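8 May 2026

Rain until lunch, then gray. Dentist called to move my cleaning and I said any morning was fine. I had the whole day clear and meant to spend it on the boxes from Mom's attic, which have been in the hallway since she moved to Okbridge. 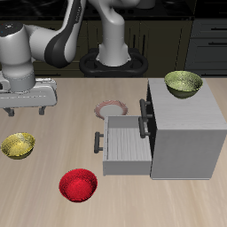
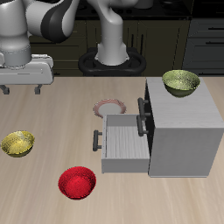

The boxes

There are 11 of them. I got through four. Most of the first was school paper – spelling tests, a report on volcanoes, a certificate for perfect attendance in a year when I remember being sick a lot. I kept the volcano report and put the rest in the recycling.

The second box was tapes. When I was in seventh grade, Shona Drummond and I had a radio station. It was a cassette recorder on the floor of her closet with a blanket over the door to keep her brother out. We called it Radio Latthorpe, after the street, and we made a show every Saturday for most of two years. There was news, weather, a song or two held up to the microphone from the kitchen radio, and a serial about a veterinarian who solved crimes. I wrote the serial. Shona did all the animals.

I found 16 tapes and I think there were more. Each one has a label in Shona's handwriting with the show number and a list of what was on it. She numbered them starting at 50 so that it would look like we had been on the air for a long time. The last one in the box is number 66, so she has one or two missing or I do.

I still have the old player in the basement and it still runs, though the door has to be held shut with a rubber band. I played number 52 while I ate a sandwich. My voice is very high and I read the weather far too fast. I had forgotten that we did commercials. There is one for a shampoo that we made up, and Shona laughs all through it and I get mad at her and say we have to start over, and then we don't start over. You can hear her mother call us for dinner. Her mother has been gone a good while now and I wasn't ready to hear that. I stopped the tape and washed the dishes and then played the rest.

I wrote to Shona after that. We send cards at the holidays and not much else. I told her what I had and asked if she wanted copies, and said I'd mail the originals if she would rather have those. They are as much hers as mine. No answer yet, but she works evenings.

Letters

The third box was letters from camp and from cousins. I read maybe a third. There was a long one from Zohreh Shojaei, who sat behind me in homeroom and moved to Drarnwood halfway through the year. She wrote out the entire layout of her new school with a map, including where she ate lunch, and asked me to send the same for ours so she could picture where everybody was. I don't know if I did. I hope so. I'd like to think I drew her the map, but I was lazy about letters at that age and there's no second one in the box.

The fourth was my sticker album and a bag of keys that don't open anything in this house. I set the keys by the front door to take to Mom in case she knows them.

Evening

Kamran called at six about the cookout and stayed on for a while. I told him about the tapes. His kids make videos and he said they throw out most of them the same day, sometimes before he has seen them. I asked if that bothered him. He said a little, but that there are so many he wouldn't know which to keep. We had one blank tape at a time and had to buy the next one out of our allowance, so we never taped over anything without a long fight about it first.

His older girl wanted to know how you find the part you want on a cassette. I said you guess, and then you go back. She thought I was leaving out a step.

Soup for dinner, the last of it. I moved the four empty boxes to the garage and can get the coats out of the hall closet again without climbing. Seven to go. Two of those are marked "Christmas" in Mom's writing and should be quick.

Need to buy: rubber bands, trash bags, stamps. Call Mom tomorrow before ten and ask about the keys.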